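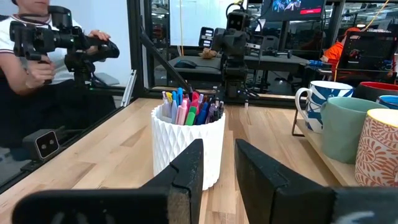

Wrist view during a Prikura session, with a pen holder just beyond the fingers and a mug rack to the right. The operator, at left, holds a leader arm.

Prikura is a method for teaching robot arms to handle household objects from recorded demonstrations. A person moves a hand-held leader arm, the robot copies the movement, and the recordings are used to train a control program that later works without the person. It was developed at the Ogundipe laboratory in Ploltstead by a group led by Musa Idahosa. Its supporters describe it as a cheap route to general handling skills. That description rests on a small body of evidence, most of it produced by the group itself.

Method

Demonstrations are gathered at a table by an operator sitting within sight of it. The robot's joint positions are stored together with pictures from a camera near the gripper. Learning from demonstration in this way is much older than Prikura. What the group claims as new is the "settling pass", a step in which the training software gives extra weight to the last moments before the fingers close on an object. The argument is that most failed grasps go wrong there, and that ordinary training spends too much effort on the long, easy approach.

The settling pass has two settings, one for the length of the weighted period and one for its strength. The original report gives values for both but does not say how they were chosen. If they were tuned on the same objects later used for testing, the published gains would be overstated. Idahosa has said in a talk that they were "picked early and left alone", though no record of this has been released.

Reported results

The main result comes from a set of 1,000 demonstrations covering pen holders, mugs and similar tabletop items. The group reported that the settling pass cut failed grasps by 44 per cent compared with the same program trained without it. The figure is a relative one. The report does not state the failure rate of the plain version in its main text, so a reader cannot tell whether the change is large in practice or a matter of a few attempts.

Testing was done on 4 object types, all of which also appeared in training. A promised test on unfamiliar objects has not been published.

Criticism

The most common complaint concerns the operators. All demonstrations were given by 2 people, both of them experienced with the leader arm, and it is unclear how much of the result depends on their habits. A skilled operator tends to slow down and line up the fingers before a grasp, which is exactly the behaviour the settling pass rewards. With hurried or clumsy demonstrations the extra weight might do nothing, or might teach the robot to repeat mistakes.

A second complaint is that success was judged by the team, from video, by people who knew which version was running. Blind scoring would have cost little.

Zindent, a maker of gripper parts, tried the method on its own equipment and reported "some improvement" in a short note. The note gives no numbers and the company had supplied parts to the laboratory, so it is seldom counted as an independent check.

Status

The training code is available on request. The demonstrations are not, which has made it hard for outside groups to repeat the work. A revised report was announced for December but had not appeared when this article was last checked.

See also: Imitation learning; Teleoperation; Robotic grasping

Last updated: December

This site uses cookies to remember your reading settings. Accept | Manage choices

Contact | Copyright and reuse | Back to top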